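Why I Still Want the Dull Satellite Pictures

I have a soft spot for lakes seen from orbit, and I've been boring my family with it for years. Give me a shallow lake, a bit of reed bed and a cloudless morning, and I'm happy for an hour! So when people complain that the free image archives are full of near-identical shots of the same muddy shoreline, I get a little prickly.

My own muddy shoreline is Lake Grindness. You won't have heard of it (it's hardly a lake at all by the end of summer), but I've collected 336 satellite views of it, and I'd guess 15 of those are pretty. The rest are haze, glare, and a brown smudge that gets a bit bigger or a bit smaller. My sister asked me why I don't throw out the smudges. Well, the smudges are the whole story! You can't tell that the north marsh is creeping into open water from one gorgeous shot in June. You need the boring ones on either side.

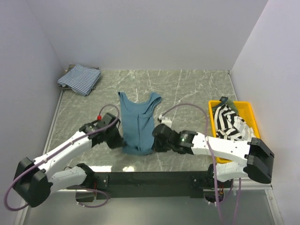 Blue tank top spread out on the tabletop.

What bugs me is how we've all been trained by the calendar pictures. You know the kind, with swirling turquoise sediment and a river delta like a tree in winter. I love them too, I had one over my desk until the sun bleached it. But they're picked for color, and a lot of them have had the color pushed pretty hard, and then folks look at a plain view of a plain wetland and think something's wrong with it.

The Fandon archive did a cleanup last year and moved 916 scenes into what they call deep storage. You can still get them if you fill in a form and wait. I filled in the form. I waited 20 days, and by then I'd forgotten which week of which spring I was after (my notes are a disgrace, I admit it). A curious kid with a school project isn't going to wait that long, and neither is a retired guy wondering where his fishing spot went.

I know storage costs money. I'd happily take smaller files, fuzzier previews, anything, as long as I can flip through them in order on a slow evening with a cup of tea going cold next to me. Flipping is how you notice things. I found the old Navaratnam causeway that way, a thin pale line that only shows when the water's low.
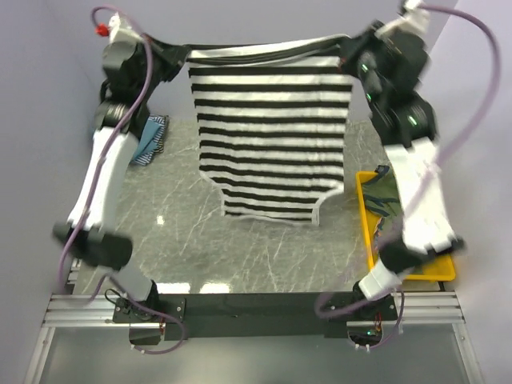
Thilini Sultana wrote back after I'd posted a shorter version of this, and she thinks I'm being unfair: most of those scenes were more than half cloud, she says, and every one kept online makes the good ones harder to find. She'd fix the search page first and worry about the leftovers later.

Okay, the search page is awful, I'll give her that. But half cloud is also half ground, and sometimes it's the half I want. I've put in another form for the spring scenes, with the dates written down properly this time.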